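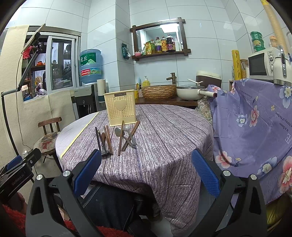 NEWS RELEASE | DATA COLLECTION

Sastry to Expand Home Recordings for Fava Learning Project

CLENDDALE, 2023-12-13 - Sastry said today it will extend its program of recording ordinary housework with hand-held grippers, adding more kitchens and a new set of table tasks. The recordings are used to train Fava, the company's learning system for household robot arms.

The program has collected examples in 14 homes to date. The next phase will bring the total to 60 homes and is due to finish in April.

Recordings are made in the rooms people use every day. A person holds a gripper in each hand and does a short job with the gripper fingers, such as sorting chopsticks and spoons on a table and placing them in a basket. A camera on the gripper records the work from close to the fingers. Furniture, tablecloths and counter items are left where the household keeps them.

Utensils are the main subject of the new phase. Chopsticks are thin and often lie against one another, and metal spoons reflect light from windows and ceiling lamps. Patterned cloths make dark or brown utensils harder to pick out. Sastry said its earlier recordings had too few examples of these conditions, and most of them came from plain work surfaces.

Each home will be asked for around 100 recordings. A recording covers one job from start to finish, and the utensils are laid out again by hand before the next one begins. Missed grasps and dropped items are kept and labeled. Recordings are removed only if the view is blocked for most of the job or if the file is damaged.

Labeling will be handled by Ulla, which has worked with Sastry since the first homes were signed up. Ulla staff mark the moment the fingers close on an item, the moment they let go, and the type of item held. A second person checks every label before a recording is passed to the Fava team.

Sastry has so far released 248 labeled recordings for use in training. The company said it will report test results for Fava after the April recordings have been checked, and that it has not set a date for trials of a robot arm in homes.

Households taking part are paid for each session and may ask for a recording to be deleted at any time before labeling begins. Mail, family photographs and screens are put away or covered before work starts.

About Sastry
Sastry develops learning software for household robot arms. The company is based in Clenddale.

Homes in the Clenddale area that wish to take part can apply through the Sastry office.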